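Support > Handhelds > Jinia > Set-up guide > Memory cards and saved games

4. Moving saved games to a new card

The Jinia accepts one memory card at a time. Saved games are tied to the user account, and downloaded games are tied to the card. Copy both before you format the old card. You will need 2 GB free on the computer and a battery charge of at least 30 percent. 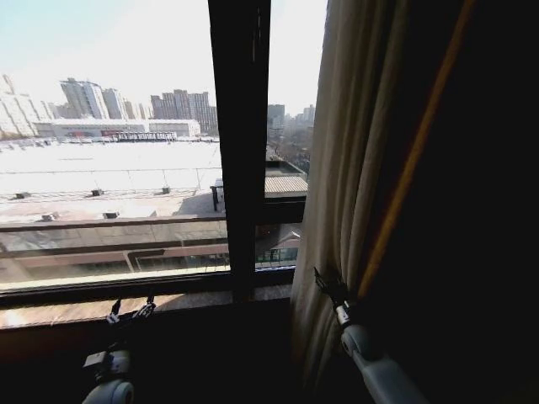
Sevim Bayram asks whether the old card can stay in the handheld while the copy runs. It must. Removing it stops the transfer and leaves a partial file that has to be deleted by hand.

4.1 Copying to the computer

1. Install Vareo on the computer and sign in with the account used on the handheld.
2. Connect the USB cable. Use a port on the computer itself – hubs may drop the connection.
3. On the handheld, open Settings > Storage > Back Up.
4. Select Saved Games, then Applications. Press Start.

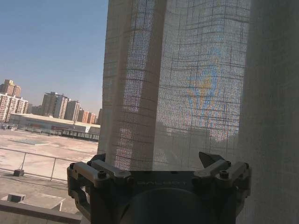

The handheld screen dims after 5 minutes during a copy. The transfer continues. To check progress, press the power button once; do not hold it. If the progress bar is hard to read in daylight, move away from the window or draw a curtain. A sheer white one, like the one shown, will cut some of the glare. Screen brightness cannot be changed until the copy ends.

5. Wait for the message "Backup complete," then disconnect the cable.

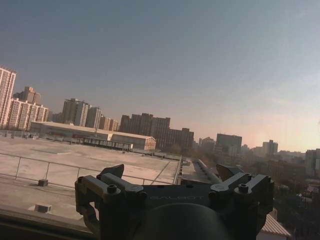 6. Turn the handheld off and remove the old card.

CAUTION: Formatting erases everything on the card, including screenshots. It cannot be undone.

4.2 Restoring to the new card

1. Insert the new card, label side up, and turn the handheld on.
2. Select Format when prompted.
3. Reconnect the cable and choose Restore.

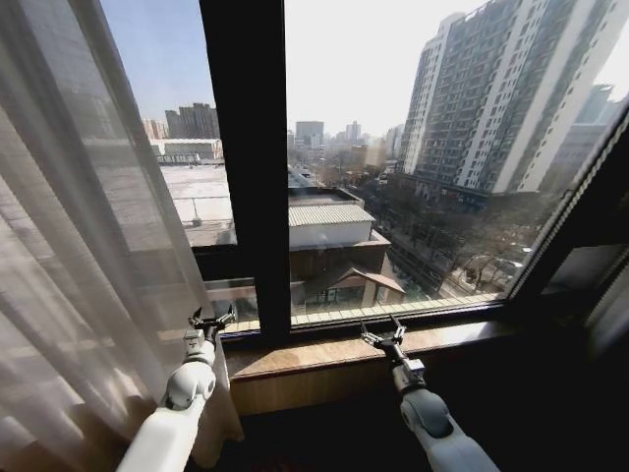 Mon 4 May | Section revised by Nektarios Raptis

If error 163 appears, the backup was made under a different account. Sign out, sign in with the original account and repeat step 3. Saves from Bakilana made before the January update load once and are then converted – keep the backup until the game has been opened.

Contact support | © Wevard | Back to top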